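22 July 2024

Second day on the jury at Nirnton Crown Court. I can't write about what we say to each other in the jury room, and I won't, but what is said in open court anyone can come and hear.

The charge is handling stolen goods. A lorry belonging to Sartori, the tile and bathroom people, was emptied overnight in a lay-by outside Kadanwood. The prosecution says 400 boxed taps went missing and that 200 of them turned up in a lock-up on the Dralluvby road. The man in the dock rented the lock-up. He says he sublet it for cash and never looked inside.

The morning was slow. We sat down late, went out again for a point of law, and came back to hear the rent book read aloud line by line. I filled four pages with notes and doubt I can read half of them. 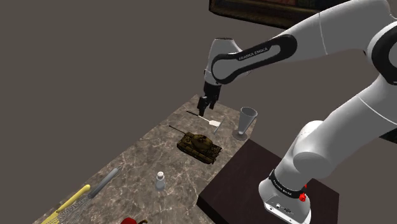 After lunch we had the phone evidence. One message mentions a payment of £3,138, and both barristers spent a long time on it. The defence says it was for a van. The odd pounds bother me — who pays that for a van? — but I am trying to keep an open mind until I have heard him give his own account, if he does.

The judge is patient and explains things twice. The room is too warm and the seats are hard. I must take a cardigan to sit on tomorrow.

Parking was dear again. I will try the bus, which leaves at half past eight and takes 30 minutes, and keep the ticket for the expenses form. We have been told to expect the rest of this week and possibly a few days more. I rang work and said not to count on me until August.

Cold ham and potatoes for tea. Bed early.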